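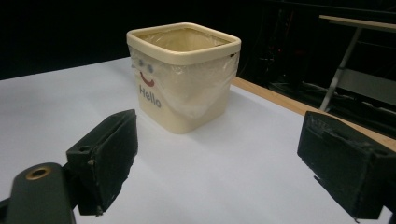

*The hand-held gripper at the lined bin, Plerow workshop, Hulme.*

The operator at Plerow has taught the bin task 3000 times, by her own tally. She squeezes the gripper, carries something over, lets go and starts again.

"You slow down without meaning to," she says. "Then the robot learns slow."

She began on remote control, with a headset and two joysticks, and did not like it. "There was a delay. I kept overshooting." With the tool in her hand she can feel when the fingers close - that, she says, is most of the job.

Liners are harder than they look. The plastic hangs over the rim and a finger can catch it. She keeps those attempts, marked as failures, and Fevuritz, the firm that trains the arm, asks for more of them.

Would she let it work alone? "With paper, yes. Give me until the end of March for bottles."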